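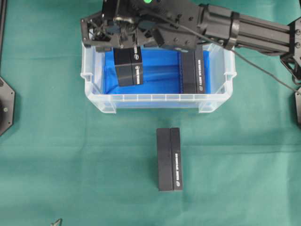

Clear bin on a green cloth, with black blocks.

How to store small things in a damp shed

In our house in Dedmont the shed becomes wet every November, so I write down what works for us. First sweep the shelf and let it dry for one day. Wash each bin with warm water and a little soap, then dry it well, also in the corners. 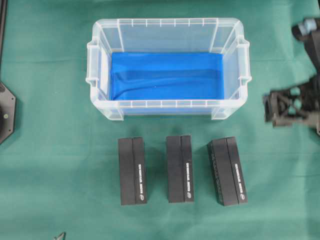
Photo: Domnica Roman

Choose bins with straight sides and leave about 16 mm between them, so the air can move. Put the heavy things low. Write the label on the short side, with a pencil, and check everything again in spring.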